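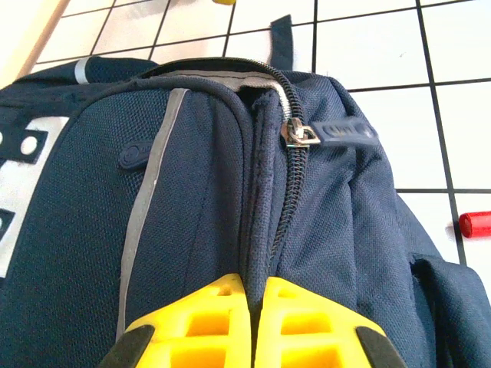

本页最后更改:12月,22:15

箱包厂开放日,Gromotdale,赶着记几笔,回头再补。

早班车过去,门口排队,领了张贴纸就往里走。厂子叫Jiston,主要做双肩包,也替Chávez代工一部分旅行袋。参观一圈30分钟,走得很快,讲解基本靠喊,机器声太大。

先看裁片。布一卷卷架着,裁好的按色号捆。然后是缝纫,这段最好看,前袋的滚边要跟着弧线走,手一抖就歪。听说新人练这一道要练29天才上线。

展示台上那只藏青的我看了最久。细格纹的面料,很密,中间一条深色拉链弯着下来,金属拉头,拉片是同色橡胶的,上面压了字或标,看不清。浅灰的包边沿着前袋斜过去,袋面鼓鼓的,还有个椭圆小橡胶标。做工比我现在背的那个强多了,我那个拉链头早掉漆了。

问了价,门市227,开放日没折扣,有点失望。犹豫了一下没买,现在有点后悔。

拉链是从Sestau进的,讲解说每批抽15条反复拉,拉坏为止。想看测试间,说今天不开放。

零碎几条:
水要自己带,厂里只有一台饮水机,排长队。
地上线头多,别穿毛毛的鞋。
二楼样品间可以拍照,裁剪区不行。
边角料小零钱包在出口那边卖,我到的时后只剩橙色的了,拿了两个。
厕所在装卸口后面,指示牌贴反了,我绕了一大圈。

下次想去看他们的旅行袋线,据说春天才开。回程车挤得要命,站着打的这些字,错字先这样巴。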